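The Bucket by the Back Door
A love letter to the old tennis ball

By Mieke Verschueren
Sep 17, 2019

I have a bucket by the back door, and it is full of tennis balls, and I don't play very much tennis.

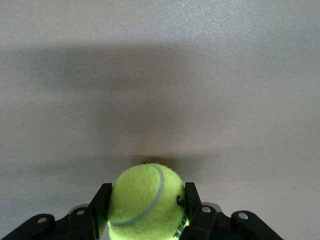 My husband thinks the bucket is a problem. I think of it more as a savings account. I did play once, pretty seriously for a person with my knees, in the Tuesday doubles league at the Ralldale courts, and at the end of every season somebody had to take the dead balls home. I had a hatchback. So I took them home, one season after another, and by the time I quit the league I was known as the ball lady and people had started leaving bags of them on my porch!

If you've never lived with old tennis balls, you may not know how different they get from each other. A new can is a new can (that hiss when the lid comes up is still one of my top five sounds, right behind coffee). But give them a summer on hard courts and some go bald and slick, and others fluff up like a chick and fly about half as fast as you want them to. I sort mine by feel. Squeeze one in your palm. If your thumb sinks in, it's a house ball. If it fights back, it goes in the smaller bin for my niece, who hits against the garage door until dark and needs them.

The numbers throw people. A neighbor once asked me, very seriously, whether a 3 was slower than a 1. No! In an ordinary can the number is just there so you can tell yours from the ones rolling over from the next court. In our league we all seemed to buy the same brand on the same sale day, so a 3 was practically a luxury, and I still feel a bit smug when I pull one out of the bucket. Mine, I think. Hands off.

So what do I do with them all? Plenty. The kitchen chairs came first. We put down new floors in February, and by the first weekend there was a long gray scratch from the table to the fridge. I cut an X in each ball with a utility knife — go slowly, put the ball in a vise if you have one, and keep your other hand well out of the way — and pushed them onto the chair legs. Are they pretty? They are not. It looks like a school cafeteria in here. But I haven't heard a chair screech since, and when company comes I throw a long tablecloth over everything and hope.

Then there's the dryer. Two clean balls in with a down comforter, low heat, and it comes out puffy again. It sounds like someone falling down the stairs for forty minutes, so I run it when I'm out at the store. One more piece of advice from experience: use balls that haven't been in the yard. I had a pillow come out smelling like a golden retriever.

My favorite one lives in my desk drawer at work. I take my shoes off under the desk and roll it back and forth under my arch during phone calls, and I will tell you that I've agreed to some things on those calls just because my foot felt so good. My physical therapist over in Nindance got me started on it, and she likes a slightly soft ball, so I brought her a whole grocery bag. She made the face my husband makes.

There's also one on a string in the garage, hung so it touches the windshield when the car is in far enough. My father did that in every garage he ever had. I've since hit the shelves twice anyway, but both times I was looking at my phone, and I can't blame the ball.

The collecting does get out of hand, I admit. A man named Kettunen, who ran the pro shop when I was still playing, called me last spring to say they were clearing out the storeroom and could I use 200. I said yes before he finished the sentence. My husband carried them in from the car, three big mesh sacks, and didn't speak until dinner.

Most of those have gone back out the door by now. The animal shelter on Putitz Road took a sack for fetch, though they pick through them first and toss any that are cracked or coming apart, and they like somebody watching while the dogs have them. The elementary school took another for chair legs. I kept the third, naturally.

The bucket is full again, and if you're passing by and you need a few for your own chairs, come around to the back. Just leave me the 3s.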